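Speaker notes – "What the Packers Said"
Judite Figueiredo, Tenus
5 July 2020
Slot is 20 min incl. questions. Don't rush the middle bit like last time.

OPENING (stand away from the laptop)

Who here has packed boxes for a living? Wait. Let them put hands up.
I did, two summers. Bad at it. Say so.

Tenus makes small fittings and ships them in kits. One building, two shifts. Kit packing was all hands until last year. Now part of it is Curkier – that's our name for the cell, came from the floor, don't explain the joke, takes too long.

Numbers, say slowly:
2,000 kits on a normal day
362 different parts in the catalog
3 benches where people still pack everything by hand

Pause after 362. That is the number that hurts. A machine that does one part is old news. 362 parts is people's hands and people's heads.

WHAT WE THOUGHT

Management plan (I helped write it, own up to it): cell takes the easy parts, people take the odd ones, everyone happy.
What we left out – the easy parts were the rest. An hour of plain brackets is when you talk to the person next to you, stretch your wrist, think about dinner. Take those away and you've got a whole shift of fiddly ones.
Quote from the night shift, read it exactly: "You took the easy hour and gave me the hard hour twice."
Let that sit. Next slide only when it's quiet.

HOW THE TEACHING WORKS

Packers do the teaching. Not engineers. Pick up a hand-held gripper, do the job with it, recording goes to the cell. Same two fingers the cell has, so you find out quick what it can't do.
People are slow with it at first. Everybody. Fingers are blunt blocks, you lose all the feel you get from skin. A good packer turns a part over without looking. With the gripper she has to look.
One packer told me it was like working in oven mitts. Use that, gets a laugh.
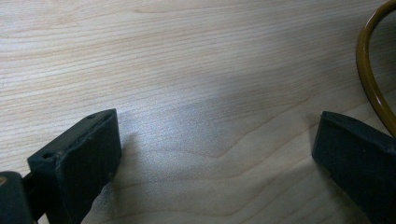
Gripper open over the tabletop, nothing between the fingers.

Point out the scuffs on the finger edges. Small thing, but I like it. A tool that gets used looks used.
Then the glare across the middle. Overhead light on a smooth top. Packers asked for a matte mat weeks before anyone in my office did anything about it, they'd been complaining about light on the benches for years. Good bridge to the next part.
Leave the slide up while talking, don't click.

WHAT CHANGED FOR PEOPLE

Pay first. They will ask anyway. Teaching time was paid at the packing rate to begin with. Wrong. It's skilled work and the packers said so. Teaching rate came in after 3 months, and it was back paid. Took too long, admit it.

Rota. We put teaching at the end of shift because it suited the engineers. Terrible idea. Tired hands, bad recordings, everyone grumpy. Moved to the start. Also capped the length of a go, and then people swap out.

Piece counts. Old target board stayed up on the wall for weeks after the cell came in. Same targets, harder parts. I walked past it every day and didnt see it. Board is down now. New targets go by kit difficulty, still argued over, fine.

Who gets asked. Used to be an engineer would guess why a part gets dropped. Now the person who packs it gets asked first. Example: the thin spring clip. Engineers wanted a new finger shape. Packer said tip the tray. We tipped the tray.
(If short on time skip the clip story. No, keep it, skip the rota.)

Jobs. Be straight. No one let go so far. Two people left and weren't replaced. Those are both true and I say both. Someone will push on this, don't get defensive.

WHAT DIDN'T WORK

Henriques, our screen software for the benches. Beeped when a recording was rejected. Out loud, in front of everybody. Experienced people with years on the floor getting beeped at. Beep is off. Rejected ones now get gone through together, at the end, sitting down.

Names on recordings. We had them, so we could "follow up". People read that as being watched, and they were right to. Now it's bench and part only. Lost some useful info, worth it.

Training day at the Govik site. Too many slides, one gripper, long line to try it. If you do one of these bring more grippers adn fewer slides. Look at own slides here. Shrug.

WHAT I'D ASK FOR IF I WAS STARTING OVER

Packers in the room before the purchase order
A teaching rate agreed on day one
Take down the old target board the same morning the cell goes live
Keep some easy work on the hand benches, on purpose – the planner hates it, do it anyway
Somebody from the floor who can say stop, and it stops

QUESTIONS – likely ones

Cost? Can't share, send them to my manager.
Faster than people? On brackets yes. On clips no way.
Do people like it? Depends who you ask and what shift. Some want more teaching hours, a few won't touch the gripper and don't have to.
Union? Yes, involved, later than they should of been.

Thank the night shift by shift not by name, they asked for that. Leave email slide up. Water!! Take the clicker back to the front desk.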